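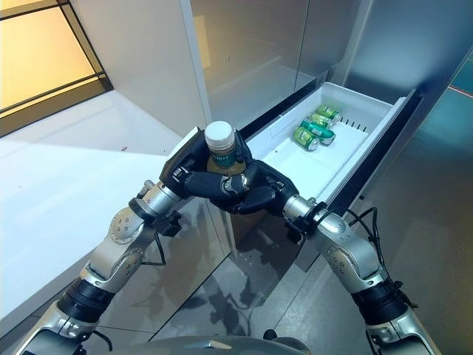
Wirkt ein teures Erfrischungsgetränk anders als ein billiges? Testpersonen für Getränkestudie gesucht

Redaktion Flurnska, 2.9.25
30 Mal geteilt · 2 Kommentare

Auf dem Etikett steht »belebend«, »klärend« oder »für den fokussierten Nachmittag«. Im Regal kostet so eine Flasche schnell das Dreifache eines gewöhnlichen Eistees. Wir haben uns die Werbeaussagen von 89 Getränken angesehen und sind nicht überzeugt. Bei den meisten fanden wir entweder gar keinen Beleg oder eine Untersuchung, die der Hersteller selbst bezahlt hat, mit einer Handvoll Teilnehmern und ohne Vergleichsgruppe. Das heißt noch nicht, dass die Getränke wirkungslos sind. Es heißt, dass man es nicht weiß, und das wollen wir ändern, soweit das mit unseren Mitteln geht.

Flurnska ist ein kleines Büro für Verbraucherforschung. Für die Studie »Watov« suchen wir 76 Erwachsene, die im November an zwei Terminen in unseren Räumen trinken, Aufgaben lösen und Fragebögen ausfüllen. Geld von Getränkeherstellern nehmen wir dafür nicht an. Die Proben kaufen wir im normalen Handel.

Wie es abläuft

Jeder Termin dauert einen halben Vormittag. Sie bekommen ein Getränk in einem neutralen Becher, warten eine Weile und bearbeiten dann Konzentrationsaufgaben am Bildschirm. Danach schätzen Sie ein, wie wach Sie sich fühlen. Beim zweiten Termin bekommen Sie etwas anderes, oder auch dasselbe, das verraten wir vorher nicht. Auch die Person, die Ihnen den Becher reicht, kennt den Inhalt nicht. Wer am Ende wissen möchte, was er getrunken hat, erfährt es nach der Auswertung per E-Mail.

Wen wir suchen

Sie sind volljährig, trinken zumindest gelegentlich gesüßte Getränke und vertragen Koffein. Vorwissen brauchen Sie keines. Überzeugte Anhänger solcher Getränke sind uns ebenso recht wie Leute, die das alles für Unfug halten. Wenn sich nur Zweifler melden, ist das Ergebnis genauso wenig wert wie die Studien, über die wir uns hier beschweren.

Nicht teilnehmen können Schwangere und Stillende, Menschen mit Diabetes oder Herzrhythmusstörungen sowie alle, die regelmäßig Medikamente gegen Bluthochdruck nehmen. Bei Allergien oder Unverträglichkeiten fragen Sie bitte vor der Anmeldung nach, wir schicken Ihnen dann die Liste aller verwendeten Zutaten.

Was Sie bekommen

30 Euro pro Termin, ausgezahlt nach dem zweiten. Wer nach dem ersten Termin aussteigt, erhält den Betrag für diesen trotzdem, das dauert dann allerdings bis zum Abschluss der Studie. Fahrtkosten übernehmen wir nicht. Gesünder oder leistungsfähiger werden Sie durch die Teilnahme vermutlich auch nicht, jedenfalls versprechen wir es nicht.

Was die Studie nicht kann

Zwei Vormittage sagen nichts über die Wirkung nach Wochen oder Monaten. Kleine Effekte werden wir bei dieser Gruppengröße womöglich übersehen. Und ein Test im Büro ist kein Arbeitstag. Das schreiben wir so auch in den Bericht, der im Frühjahr erscheint, egal wie er ausfällt. Den Auswertungsplan legen wir vor dem ersten Termin offen, damit uns hinterher niemand nachsagen kann, wir hätten uns die passenden Zahlen herausgesucht.

Anmeldung

Schreiben Sie uns über das Kontaktformular mit dem Stichwort »Watov« und nennen Sie Ihr Alter sowie die Wochentage, an denen Sie vormittags können. Sie erhalten einen kurzen Fragebogen zur Gesundheit. Die Angaben speichern wir getrennt von Ihrem Namen und löschen sie, falls Sie nicht teilnehmen. Am Morgen der Termine bitte keinen Kaffee, keinen schwarzen oder grünen Tee und keine Energydrinks. Frühstücken dürfen und sollen Sie.

Die Plätze vergeben wir per Los unter allen, die die Bedingungen erfüllen. Absagen verschicken wir ebenfalls.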